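4.2 Segmenting contact from wrist pose

Murín, our planner, needs to know when a hand starts and stops pushing on something soft. We first tried a fixed distance threshold, and it failed badly on cushions, where the surface moves with the palm. The new segmenter reads both wrist poses in a sliding window of 200 samples and labels each window as reach, press or release. It runs on top of the Wemia tracking library and needs only 2 tuned parameters, a wonderfully small number for a task this messy!

Two-handed pressing is the case we like best. Both wrists slow down together, and the planner can treat the pair as a single grasp with one shared goal pose (Figure 4).
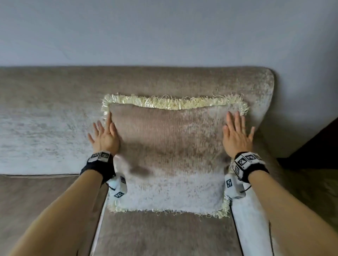 Figure 4. Both palms on the upper corners of a fringed cushion, with marker tags on each wristband.

Crushed velvet changes sheen from patch to patch, so we drop surface color as a cue and let the wrist tags carry the pose estimate. Section 4.3 extends the same labels to folding.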